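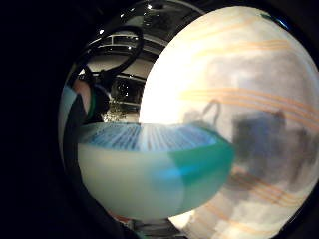 One customer wrote to tell us that her old dimmer hummed loud enough to hear from the next room, and that she went through two sets of bulbs before she thought to blame the dimmer. She asked if the Wokero would do the same. With the bulbs on our tested list, it should be silent at arm's length. With bulbs that aren't on the list, we can't promise.

Wokero Plug-In Lamp Dimmer
Item no. 2218
By Promance

In stock
Ships from our Haddad warehouse
Quantity: 1

Overview

The Wokero is a slide dimmer for table and floor lamps. It needs no wiring. Plug the Wokero into a wall outlet, plug the lamp into the back of the Wokero plug, and set the slider wherever you can reach it. Leave the lamp's own switch in the on position. If the lamp switch is off, the slider does nothing, and this accounts for most of the calls we get.

The slider has a click-off at the bottom end. Pushing it up again brings the lamp back from low to whatever level you stop at. There is no memory setting and no app.

A small wheel on the underside sets the lowest level. Some LED bulbs flicker when they are turned down too far. Put the slider just above the click, then turn the wheel with a coin until the flicker stops. You only have to do this again if you change to a different type of bulb.

Specifications

Input: 120 V AC, 60 Hz
Maximum load, LED: 100 W
Maximum load, incandescent or halogen: 300 W
Cord length, plug to slider: 6 ft
Plug: 3-prong, grounded
Control: slide with click-off
Low-level trim: yes
Colors: white, black, brown
Use: indoor, dry locations only
Warranty: 3 years

Will it work with my lamp?

Check the bulb first. The package or the base of the bulb should say "dimmable." A bulb that isn't marked this way may flicker, buzz, shut off partway down or fail early, and the warranty does not cover bulbs.

Lamps with the LEDs built in are harder to judge. If the lamp has a power brick on its cord, or a touch control on its base, do not use it with the Wokero. If the lamp came with its own dimmer, use that one. Two dimmers in a row will not work properly.

We have tested over 30 dimmable LED bulbs with this model. The list is on the Support tab and gives the bulb, the base size and the lowest steady level we got. Frosted, clear and globe shapes from the same maker usually behave alike, but not always - go by the part number on the bulb.

Do not use the Wokero with fans, fluorescent tubes, compact fluorescent bulbs or anything with a motor.

Using more than one lamp

You can run two lamps from one dimmer with a short power strip as long as the total stays under the maximum load. Both lamps will dim together. Use the same bulb in each, or one will go out before the other does.

What's in the box

Wokero dimmer with cord
Adhesive pad for the slider
Two cord clips
Instruction sheet

Care

Unplug before cleaning. Wipe with a dry cloth. The slider may feel slightly warm after a few hours at full load. If it is too warm to hold, unplug it and check the total wattage.

Changes to this model

Units made since January have a softer cord and a flatter plug. The electrical parts are the same. Older stock with the round plug is sold as a closeout while it lasts, in brown only.

Also from Promance

Firkela Cord Switch - a plain on/off switch for lamps that don't need dimming. Same cord, same three colors.
Wokero Extension, 11 ft - goes between the wall outlet and the dimmer.

Shipping and returns

Orders placed on a weekday before noon go out the same day. Unused items can be returned within 60 days in the original box. Returns go to the Haddad address on your packing slip and not to the store where you bought it.

Page updated 4 Apr 2020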